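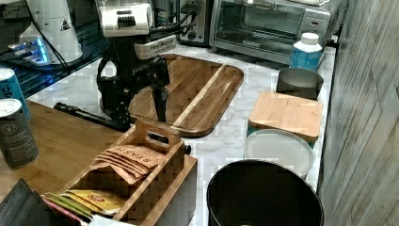

Selina Kuster bakes for the market in Hirkbridge from a kitchen with one short run of marble. The toaster oven stays at the back beside the toaster, and the cutting boards stay out – a dark one for bread, a light bamboo one for fruit.

"I use both every day, so I quit putting them away," she says.

She oils the dark board in June and again at New Year. The marble gets a damp cloth and nothing else. Her last big order was 100 rolls, baked over 3 evenings.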